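**Cherchons participants pour enquête collective sur les repas du soir – édition de septembre**

Vite, parce que le bouclage approche et qu'il nous manque encore du monde.

Covach, c'est une petite revue de cuisine ordinaire. Pas de chefs, pas de classements. On publie ce que les gens mangent chez eux, comment, à quelle heure, avec qui, et ce qu'ils en disent. Le prochain numéro porte sur le diner. Le vrai, celui de semaine, quand on rentre tard et qu'il reste un demi-chou.

On cherche 30 personnes pour tenir un carnet. Cinq semaines, un soir sur deux. Pas besoin de savoir écrire « bien » – on veut du brut, des listes, des ratures. Si vous mangez debout devant l'évier, vous nous intéressez. Si vous faites une soupe le premier du mois et que vous la finissez le six, aussi.

Qui peut participer :

- toute personne majeure, vivant seule ou à plusieurs
- francophones, où que vous habitiez (on a deux carnets en route depuis l'étranger, la poste suit à peu près)
- pas de métier de bouche svp. Cuisiniers, traiteurs, critiques : un autre appel viendra pour vous
- les régimes particuliers sont bienvenus, allergies, horaires décalés, travail de nuit, tout

On manque surtout de gens de plus de 60 ans et d'étudiants en colocation.
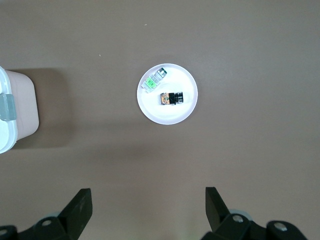
Jillbridge, le 3 juin 2018

Ce qu'on vous demande, concrètement. Le carnet arrive par courrier, 88 pages, format poche. Une double page par soir. À gauche ce qui a été mangé, à droite ce que vous voulez : la recette, la dispute, le prix des courgettes, rien. L'assiette blanche toute simple nous va très bien, inutile de sortir le service de la grand-mère. Photos possibles, pas obligatoires. Si vous en faites, au téléphone, sans filtre, et pas de visages d'enfants.

À la fin du carnet, un entretien par téléphone. Trois quarts d'heure, parfois plus si vous êtes bavard. Enregistré, retranscrit, et relu par vous avant publication. Vous pouvez couper ce que vous voulez. Vous pouvez aussi vous retirer en cours de route, un mot suffit, on ne relance pas.

Dédommagement : 59 euros par carnet complet, versés par virement après réception. Carnet incomplet, on voit ensemble. Frais de port à notre charge dans les deux sens, étiquette retour glissée dans l'enveloppe. Plus un exemplaire du numéro, évidemment, et un bon chez Pusta, l'épicerie du bas de la rue, qui soutient la revue depuis le début (valable aussi par correspondance pour ceux qui sont loin – pâtes, légumes secs, conserves, pas de frais).

L'anonymat. Question qui revient tout le temps. Prénom changé par défaut, ville remplacée par la région. Si vous tenez à signer, dites-le, on signe. Les carnets originaux sont conservés dans le fonds Zamani, consultables sur rendez-vous, sauf si vous cochez la case « retour ». Auquel cas on scanne et on vous le renvoie.

Calendrier :

- candidatures ouvertes dès maintenant
- réponses au fil de l'eau, oui ou non, tout le monde a une réponse
- envoi des carnets fin août
- début de l'écriture en septembre
- entretiens dans la foulée

Pour postuler : une lettre ou un mail, une page maxi. Dites-nous qui vous êtes en trois lignes, puis racontez votre dîner d'hier. C'est tout. Pas de CV, pas de lettre de motivation, on ne les lit pas. Précisez juste avec combien de personnes vous mangez d'habitude, vos contraintes d'horaires, et une adresse postale qui marche (boîte au nom lisible, on a perdu des enveloppes comme ça l'an dernier).

Par courrier : Revue Covach, boîte postale 1236, Jillbridge. Par mail : l'adresse est en page de contact du site, mettre « carnet » dans l'objet sinon ça part avec les abonnements et on met des jours à le retrouver.

Quelques points en vrac, vu les questions reçues pour le numéro sur les petits déjeuners :

Oui, on peut participer en couple, mais un carnet chacun. Les versions divergent et c'est là que ça devient bien.

Non, on ne donne aucun conseil nutritionel. Ni pendant ni après. Personne ne pèse rien, et on ne transmet rien à des marques.

Oui, les soirs sans dîner comptent. Écrivez « rien » et l'heure.

Écriture à la main de préférence. Si c'est un problème – vue, poignet, peu importe – le fichier texte est accepté, ou la dictée sur répondeur, demandez le numéro.

Et on cherche aussi une personne pour aider à la transcription, en septembre, à distance, payée à l'heure d'enregistrement. Orthographe solide (mieux que la nôtre), bon casque, patience avec les bruits de vaisselle. Même adresse, objet « transcription », avec un tarif et vos disponibilités.

Faites passer aux voisins, aux tantes, au tableau de la laverie.

L'équipe de Covach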